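Subject: Re: [prydderch-list] Toiletry boxes – what goes in and how
Date: 22/05/2026

Replying to the whole list, as I have had the same questions by separate email from several people at the Jurivdale end.

1. The box
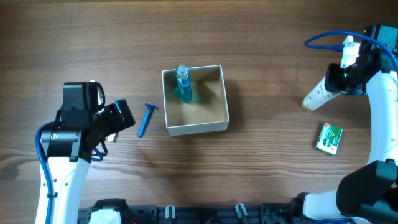

2. What goes in first

The bottle goes in before anything else, standing up and pushed into a corner. If it goes in the middle it falls over as soon as somebody picks the box up. Check the cap is tight before it goes in, and check it again with a dry tissue if the box is going by van. In February we had two boxes come back from Fetolmont with the bottoms gone soft, and in both of them the cap had been put on crooked.

Please don't lay the bottle flat to make room. If the flannel won't fit with the bottle upright, fold the flannel smaller.

3. Razors

One disposable razor per box, for the adult boxes only. It goes in after the bottle, with the handle down and the head up against the side, where it can be seen by whoever opens the box. Leave the plastic guard on. If a razor has lost its guard, put it in the tub by the sink and take another one. Don't wrap it in tissue, because people throw the tissue away with the razor in it.

The blue razors and the older ones from the bottom cupboard are both fine to use. Finish the older ones first if you can.

4. The rest

After that it is soap, toothbrush, toothpaste, comb, flannel. Soap stays in its wrapper. The flannel goes in last as it holds everything else still. There will be a bit of space left over and that is all right. Please don't fill it with samples from home. We had perfume in some of the last lot, and one of the hostels asked us not to send anything scented beyond the soap.

5. Lids

The boxes we are using now are the open square ones, white outside and plain card inside. They have no lids. For anything going by car they can travel as they are, in a crate, with a towel over the top. For the van they need the separate card sleeve, which is in the flat pack behind the door. One sleeve does one box. Tape it once underneath and not across the top, so that it can be opened without scissors.

6. Numbers

For those who asked, we have sent out 2,531 boxes under the Rikance name up to the end of last month, and 842 of those went to Fetolmont. We have 70 of the white boxes left and 40 promised for the next run, so there is no need to order more card yet. We are short of combs.

To answer the questions below in turn.

> Hello all,
>
> I packed at home for the first time last week and have some
> questions before I do any more.
>
> Does the mouthwash have to be the blue one? The chemist
> here only had green and I bought several.

Green is fine – so is clear. The colour doesn't matter as long as it is alcohol-free and short enough to stand in the box. Some of the supermarket bottles are too tall. Try one against the side of the box before you buy a lot of them.

> Can I use shoeboxes? I have a great many and it seems a
> waste not to.

Not for these, sorry. They don't stack in the crates with the square ones and the crates then won't close. We can use them for the sock and glove parcels in the autumn if you have somewhere to keep them.

> The list says "one razor, adult boxes". Is there a way of
> telling which boxes are adult once they are packed? I had
> to take three of mine apart to check.

This is a fair point. I suggest we write A or C in pencil on the outside near the base as each one is finished. Pencil only, as the pen marks came through on the last ones and looked untidy. If anybody would prefer stickers and has a supply of them, say so on the list.

> Lastly, is it better to pack on a table or on the floor?
> My knees would like to know.

A table, with nothing else on it that could get swept in by mistake. I lay out the things for one box at a time beside it and don't start the next until that one is full. It is slower than doing a row of them, but I leave fewer things out.

The next packing afternoon at Prydderch is at the usual time. Tea is provided, but bring your own scissors, as we are down to one pair and it doesn't cut card very well. If you are dropping finished boxes off, use the side door and put them on the lower shelves. The upper ones are waiting to be fixed back to the wall.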